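**Célula Drosero - picking a dos brazos en cesta**
Lista de inspección mensual, noviembre
Inspecciona: Bezawit Berhe. Revisa: Jinfeng Xia.
Ámbito: pinzas, dedos, cableado, zona de cesta y cámaras. El armario eléctrico tiene hoja propia y no se repite en esta.

Ciclos desde la última revisión: 3,000. Puntos abiertos de la hoja anterior: dedo izquierdo del brazo B (cerrado) y brida de la muñeca del brazo A (sigue abierto, ver 2.3). 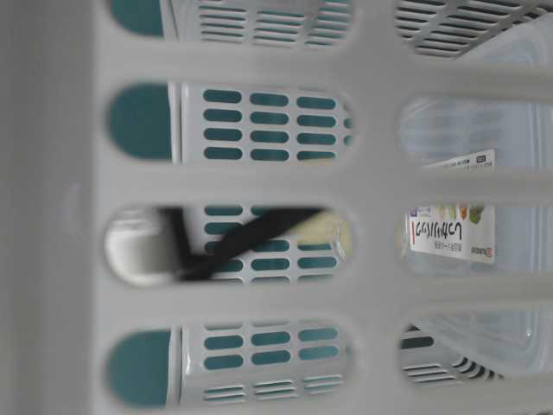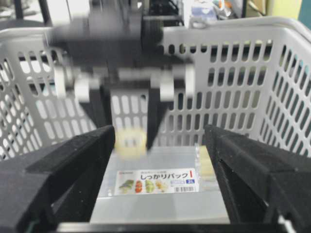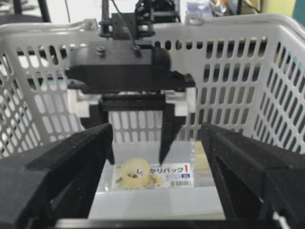
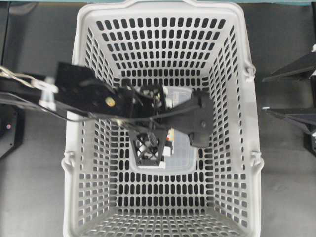 *Zona de cesta vista por las cámaras de la célula, con envase en el interior.*

### 1. Zona de cesta

- [x] **1.1 Cesta sin grietas en el borde ni en las ranuras.** Conforme.
- [x] **1.2 Cesta centrada sobre el tablero.** Conforme. La comprobación se hace con la cámara cenital; las de muñeca deforman las paredes y no valen como referencia.
- [ ] **1.3 Marcas de posición legibles en el tablero.** No conforme. Se repintan. Responsable: Asnakech Gashaw.
- [x] **1.4 Envase de prueba colocado plano en el fondo.** Conforme. Se usa el recipiente transparente de 2L con etiqueta しっかりパック. No sustituir por uno opaco: los umbrales de visión están ajustados para plástico transparente.

### 2. Pinzas y dedos

- [x] **2.1 Recubrimiento de los dedos sin desgarros ni bordes levantados.** Conforme en ambos brazos. Pelusa superficial en el brazo A, admisible mientras no se desprenda al pasar el paño.
- [x] **2.2 Apertura y cierre completos, 6 repeticiones por pinza.** Conforme. Sin ruido en el brazo B.
- [ ] **2.3 Bridas de cable en la muñeca.** No conforme en el brazo A. Cable verde demasiado próximo al dedo izquierdo. Recolocar la brida y repetir 2.2 después.
- [x] **2.4 Tornillos de la placa de montaje, marca de pintura alineada.** Conforme.
- [x] **2.5 Guías blancas de los dedos sin holgura apreciable a mano.** Conforme. Limpiadas en seco, sin lubricante - el aerosol que se aplicó en la línea Skisura atrajo polvo y hubo que desmontar.
- [ ] **2.6 Dedo de celosía, nudos sin fisuras.** Pendiente. Requiere lupa y la de taller está en calibración. Liya Lencho lo revisa antes del próximo cambio de lote.

### 3. Interferencia entre brazos

- [x] **3.1 Los dos brazos entran en la cesta sin contacto a velocidad reducida.** Conforme.
- [x] **3.2 Separación mínima entre dedos de A y B, 100 mm en posición de espera.** Conforme.
- [x] **3.3 Parada por proximidad.** Conforme. Provocada desde el mando con el brazo B parado sobre el envase; parada registrada como evento 248.
- [ ] **3.4 Recorrido de cables sobre el borde de la cesta.** Observación. Los cables negros del brazo que entra por la izquierda pasan por encima del borde. No se ha encontrado roce en la funda, pero se pide una guía más alta. Solicitud enviada a Gebremichael.

### 4. Cámaras

- [x] **4.1 Lentes limpias.** Conforme. Paño sin alcohol.
- [x] **4.2 Imagen de muñeca con los dos dedos propios visibles.** Conforme. Si falta uno, el soporte ha girado y se repite la calibración completa.
- [ ] **4.3 Cámara fija, vista útil.** No conforme. La pared de la cesta ocupa toda la imagen y el interior solo se distingue por las ranuras. Subir el soporte y validar con Desta Lencho antes de apretar.
- [x] **4.4 Luz ambiente sin reflejo que tape la etiqueta del envase en la cámara de muñeca.** Conforme.

### Comentarios

El punto 2.3 lleva dos hojas abierto. La brida Skulitz original no cierra bien sobre la funda nueva; pedir el paso siguiente y desechar las que quedan en el cajón.

Para 4.3, desplazar únicamente el soporte. Si se mueve la cesta hay que rehacer 1.2 y 3.1.

J. Xia: de acuerdo con todo salvo 3.4, que paso a prioridad alta. Hasta que llegue la guía, mirar la funda en cada cambio de turno y anotarlo en la hoja diaria.

**Resultado:** apta para servicio con restricciones. Velocidad reducida en el brazo A hasta cerrar 2.3.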